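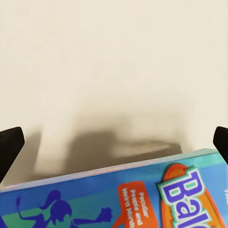

The Cirovbridge student robotics club runs its manipulation project wholly in simulation. Members write control code for a two-armed robot and submit it to Gadeo, our scoring server. Printed boxes are the usual target, and the model sees them at any angle: with "Peculiar People and Weird Words" running sideways between the two fingers, a text reader trained only on upright labels is of little use. Questions about the September intake are answered on this page.

## Do I need my own computer?

No. The lab machines have the simulator installed. Remote access is open to anyone who has passed the induction test, which Raluca Radu marks.
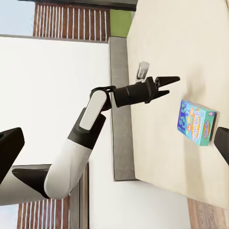 ## How are runs scored?

Each entry gets five runs. A run scores if the target is lifted and put down inside the marked zone. Touching any other object costs two points. The object list is fixed for the term, but positions change between runs.

Start positions come from a seed file held by Dario Gatti. The file has 2,785 layouts, of which 345 are released for practice.
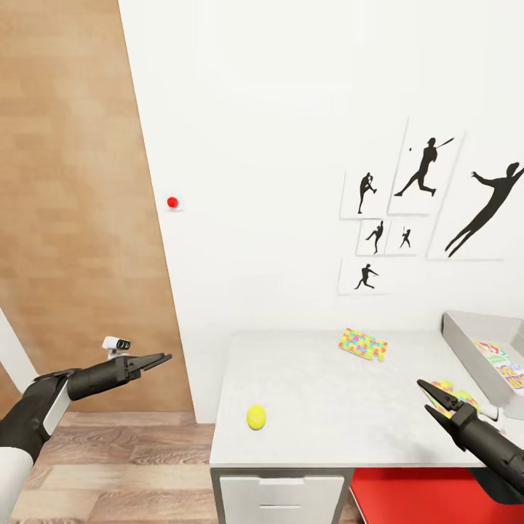 The rest are used for scoring only. Asking for them by email will not work.

## Can I use just one arm?

Yes, though both arms are always loaded and both count for collisions. Park the spare one clear of the target.
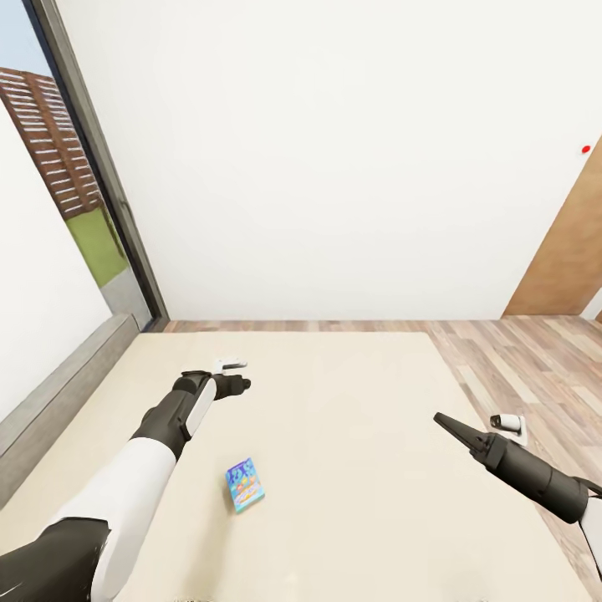 Floor layouts are the most common cause of lost points. Members tend to plan a path to the target and leave everything else out of the collision model. With the book on the rug between the arms and a small white object in front of each gripper, a low sweep inwards is a poor choice. Raise the wrist first.

## Who do I contact?

Lộc Hứa for accounts, Aurel Căpraru for simulator faults. Attach the run log.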